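Finding a slipped grip before you blame the software

Filed under: Troubleshooting, hand-held grippers

The Cuten manual has one line on garments sliding out of the jaws: "recalibrate and retry." I have recalibrated more often than I care to admit, and I no longer believe in it as a first step. The procedure below takes longer and has a better record with me.

The fault goes like this. You close both jaws on a shirt, the status light stays green, the log records a good grasp, and halfway through the fold one side lets go. The log still says the grasp was good. On our August run we had 600 folding attempts on file and the software had passed every one. Ntombi Mathebula went back through the recordings by eye and found 61 where the cloth had left a jaw before the fold was finished. Treat "grasp OK" as an opinion.

What you need: the gripper pair, a cotton garment, a strip of masking tape, a soft brush and a notebook. Leave the laptop closed until step 4.

Step 1. Power down both grippers and open the jaws by hand. Brush out the fabric covers. Lint packs in near the tip, where you won't see it unless you bend the cover back.

Step 2. Look at how each cover sits. If it turns on the finger when you push it with a thumb, it will turn under load too. Refit it. The Prollach replacement covers are sold as a cure for slipping. I fitted a set and attempt 393 failed the same way as the ones before it.
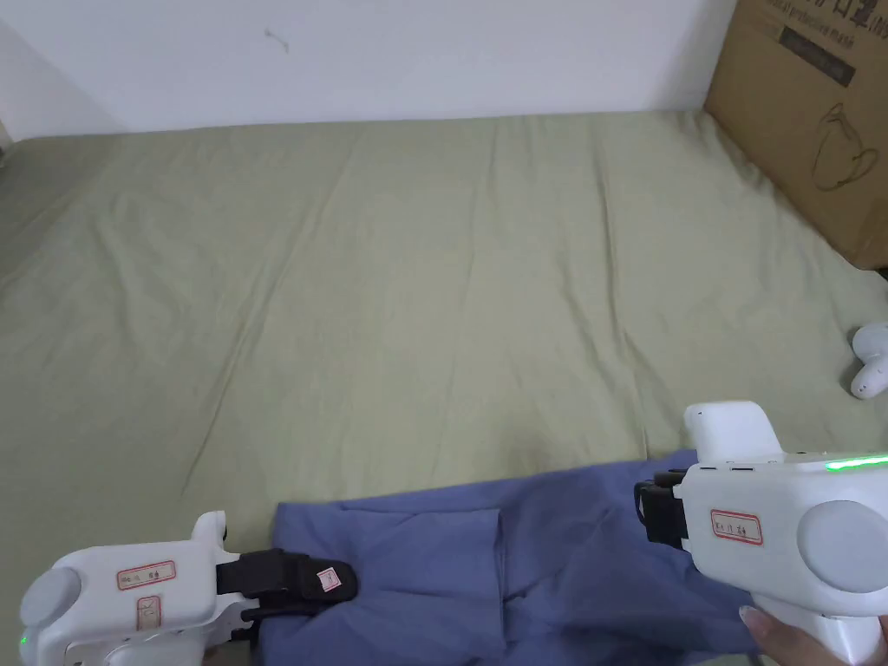

Step 3. Set up on a surface with some give. Most people test on a bench, get a clean result and then wonder why the fault comes back. A hard top pushes back when you press down, so the jaw gets a bite it may not get on bedding. Spread the garment loosely near your edge of the bed, as with the blue one on the green sheet, and leave the folds in it. Put one set of jaws on each side and rest them on the cloth before closing. A seam or overlap between them is useful, because a jaw that takes only the top layer is easy to mistake for one that is slipping.

Step 4. Power up, close both sides and lift a hand's width. Hold. Stick tape on the cloth right against each jaw first, so you can see any creep. Write down which side moved. Ignore the green lights while you do this; on our pair they report power and connection, and they tell you nothing about cloth.

Step 5. Swap hands and repeat. If the slip follows the gripper, it's the gripper. If it stays on the same side of your body, look at your wrist angle before ordering parts.

Step 6. Now recalibrate, if you still want to. Save the old values.

A safety note that belongs in the manual and isn't there: when a jaw loses cloth, the natural reaction is to grab for it with your free fingers. Don't. Ours kept closing after the slip, and I have had a pinched fingertip to show for it. Let the garment fall, release the handle, then reach in.

Wandmont, who sold us the pair, say a firmware fix is coming. I'll rerun all of this when it does and post the counts, whichever way they go.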